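Skonau Spiritual Reading Circle
Minutes of the March meeting, parish hall, 7 p.m.

Opening prayer was said. The prayer for brevity was omitted, and it showed.

Minutes of the previous meeting were approved with one correction: "St. Augusting" should read "St. Augustine."

Reprint of the Niven sermons
The proofs have come back from Widico. The text is in good shape apart from chapter 3, where the printer's software changed "the soul's ascent" to "the soul's accent" every time it came up. Members who had read the chapter without noticing were invited to read it again.

The new index was discussed at length. "Pride" runs to half a page and "humility" has two entries, one of which says "see Pride." Agreed to leave it as it stands.

Print run was set at 100 copies. A motion to print more was withdrawn when its proposer was asked where he meant to keep them.

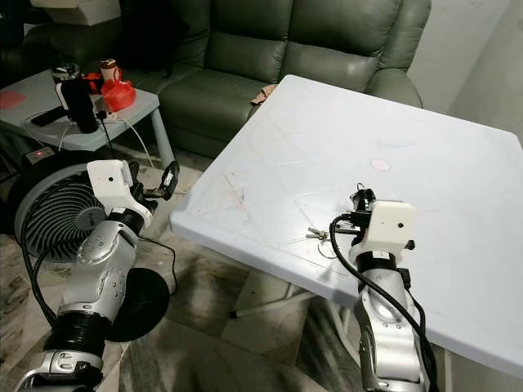 The foreword is still not written. Two members offered, each insisting that the other was far more worthy, and this went on until the coffee was ready. It was settled that both will write one and the shorter will be used.

Cover
Three samples were passed along: dark green, dark blue, and a cream that was felt to be a bit much for Lent. Green carried. The blue party asked that its disappointment be minuted - it is hereby minuted.

Voltalness retreat
The retreat house at Voltalness can take us for one night in the fall. The silence will run from supper until breakfast. A question was raised as to whether whispering counts as silence. It does not. A second question, whispered, was ruled out of order.

Lending shelf
The commentary on the Psalms is back, with pencil notes in the margins. Whoever wrote "surely not" beside Psalm 137 is asked to bring an eraser, or a better argument.

Next reading
Chapters 4 and 5, on patience. The discussion of chapter 5 will start promptly.

Actions
Corrections to Widico before the next meeting.
Both forewords, one page each at most.
Deposit to Voltalness.

Closed with prayer at 9:10 p.m.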